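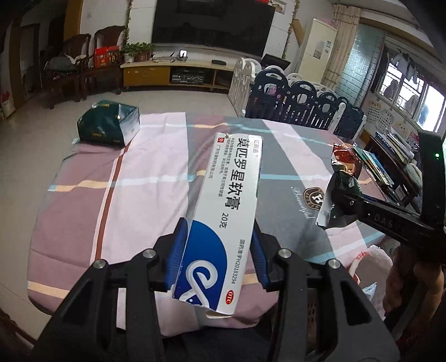 파체코에서, 1월

읽는 시간 2분

시를 소리 내어 읽지 않는 사람이 많아졌다는 이야기를 요즘 자주 듣습니다. 탓하려는 것은 아니에요. 저도 오랫동안 눈으로만 읽었고, 눈으로만 읽으면 빠르고 조용해서 버스에서도 읽을 수 있으니까요. 그런데 지난가을부터 동네 책방 '미라'의 낭독 모임에 나가면서 생각이 꽤 달라졌습니다(나가기 전에는 좀 쑥스러웠다는 것도 고백해 둡니다).

모임은 저녁 여섯 시에 시작합니다. 차를 따르고, 안부를 묻고, 누군가 늦게 와서 의자를 끌고, 그러다 보면 첫 시를 읽는 건 늘 한참 뒤예요. 규칙은 하나뿐입니다. 같은 시를 두 사람이 이어서 읽는 것. 처음에는 시간 낭비 같았습니다. 방금 들은 걸 왜 또 듣나 싶었지요. 그런데 두 번째 사람이 엉뚱한 데서 숨을 쉬면, 조금 전까지 다 안다고 믿었던 행이 갑자기 낯설어집니다. 저는 그 순간이 참 좋아요!

독일에서 와서 이 동네에 눌러앉은 번역가 군터 뮐바우어 씨는 제 의견에 반대합니다. 시는 종이 위에서 이미 완성되었고, 목소리는 거기에 읽는 사람의 버릇을 덧칠할 뿐이라는 거예요. 일리가 있는 말입니다. 저도 지나치게 울먹이는 낭독 앞에서는 슬그머니 찻잔만 들여다보니까요. 하지만 버릇이 묻지 않은 읽기라는 게 과연 있을까요. 눈으로 읽을 때도 우리는 저마다의 속도로 건너뛰고, 좋아하는 낱말에서 머뭇거립니다. 소리 내어 읽으면 그 버릇이 남에게도 들리고, 그래서 이야기를 나눌 수 있게 됩니다.

바라는 것이 있다면 학교에서도 해설을 펴기 전에 한 번쯤 그냥 읽어 주었으면 하는 것입니다. 잘 읽지 않아도 괜찮습니다. 더듬어도 되고, 행갈이를 놓쳐도 되고, 중간에 웃음이 터져도 됩니다. 제가 아는 가장 좋은 낭독은 감기에 걸린 분이 코를 훌쩍이며 읽은 짧은 시였어요. 다음 달에는 뮐바우어 씨도 자기 번역을 한 편 읽기로 했습니다. 저는 그 뒤를 이어 같은 시를 읽겠다고 벌써 손을 들어 두었고요.

최근 글
- 행갈이 앞에서 망설이는 사람에게
- 트로카 시선집을 다시 꺼내며
- 낭독회에 처음 가는 날
- 번역한 시는 누구의 목소리인가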